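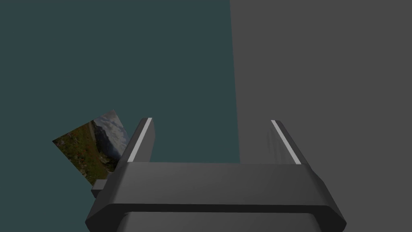

Chapter 4: The Two-Leg Tie and the Away Supporter

Contents | Previous chapter | Next chapter | Glossary | Index

In the earlier chapters we looked at league football, where every team meets every other team and the table decides. In this chapter we turn to the cup, and mainly to the tie played over two legs. Each team plays once at home and once away, and the goals of both matches are added together. The sum is called the aggregate score.

The idea is simple, but it changes how the teams behave. A coach who is losing 1–0 away from home with ten minutes left may tell the players to stay back and accept the result. In a league match this would look strange. In a first leg it is often a sensible choice — one goal can be recovered at home, three goals usually cannot.

4.1 A small case: Brondville against Bredcombe

We will use one tie through the whole chapter. Brondville and Bredcombe met in the regional cup in May. The first leg was played in Bredcombe, before 1,266 spectators, and ended 2–1 for the home team. For the second leg the attendance was 2,192, and over 200 of them had traveled from Bredcombe by bus and by train. Brondville won 1–0. The aggregate was therefore 2–2.

Under the older rule, Brondville would go through, as they had scored one goal away and Bredcombe had scored none. This is the away goals rule, which many competitions have now given up. The regional cup had also given it up, so the teams played extra time, and after that they took penalties. Bredcombe won them 4–3.

The student should notice two things. First, the same two results can give a different winner when the rule is different. Second, the home crowd had thirty more minutes to help its team, and it was still not enough. We come back to the question of home advantage in section 4.4, where we also compare grounds which hold fewer than 1,000 people with larger ones.

4.2 Words to know before reading further

Leg: one of the two matches in a tie.
Aggregate: all goals of a team in both legs, added together.
Level: having the same score.
Extra time: two periods of 15 minutes, played when the aggregate is level after the second leg.

Before you continue, write down how you would prepare a team for the second leg if it had lost the first one 2–1. Keep your notes. You will need them for the exercise at the end of section 4.3.

© Kashyap Faseo Sports Readers | Contact | Back to top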